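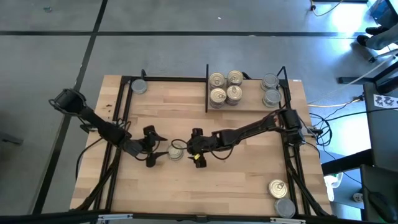
Unit 5. Demonstration by teleoperation

Reading for this unit: the Devum arm manual, sections on homing and torque limits, and the course notes on action spaces from Unit 2.

5.1 Why demonstrate

A pick-and-place routine can be written by hand if every object starts in a known pose. Once the starting poses vary, the number of cases grows quickly, and contact between gripper and object is hard to model well. In this unit the operator performs the task through the robot and the policy is fitted to the recorded motion.

5.2 Two ways of recording

Kinaesthetic teaching. The operator holds the arm and moves it with the motors in a compliant mode. Joint positions are read from the encoders. The operator's hands may block the camera, and guiding two arms at once is awkward for one person.

Teleoperation. The operator moves a leader device and the follower arms copy it. The cameras see only what they will see when the policy runs. The cost is a loss of touch: the operator judges contact by eye, and a stiff metal object such as a tin can gives little visible warning before it slips or tips.

The practical uses teleoperation throughout.

5.3 What is stored

Each episode holds the joint positions of both follower arms, the commanded positions from the leader, the gripper openings and the camera images, all with time stamps. Commanded and measured positions differ under load. Train on the commanded values unless told otherwise. The Pace logger writes one file per episode; do not rename these by hand.

5.4 Variation between episodes

Cans standing in close groups leave little room for the fingers. Cans near a rail can only be approached from the open side. A can between the two grippers may be taken by either arm, and if operators choose differently the data will contain two valid answers to the same input. A policy trained by simple regression will tend to average them. Agree on a rule before recording and write it in the log.

5.5 Data for the assignment

The shared set, Panlow, contains 479 episodes. Use 200 for the first training run and hold the remainder back. Report success per starting layout as well as overall. Discard an episode only if the log shows a dropped connection. Slow or clumsy episodes stay in.

Submit the report and the training configuration through Fedia before the March practical.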